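Project Bunlow: picking a top for our study table
Amrit Li and Lensa Tufa

So this was the bit I'd been looking forward to! Lensa and I had 80 pounds to spend and three boards to choose from, and we spent most of August arguing over them (nicely). I wanted a pale one, she wanted something darker that wouldn't show ink. 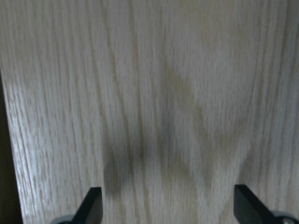
Fig. 2. Pale wood grain close up, with the arched figure in the middle.

The pale one won in the end. I love how the lines bunch together at one end, and that browner arch gives it a bit of life. We still don't know if it's solid oak or a veneer – the label only said "light finish" – so Robel is going to check the edge for us before we cut two notches for the legs.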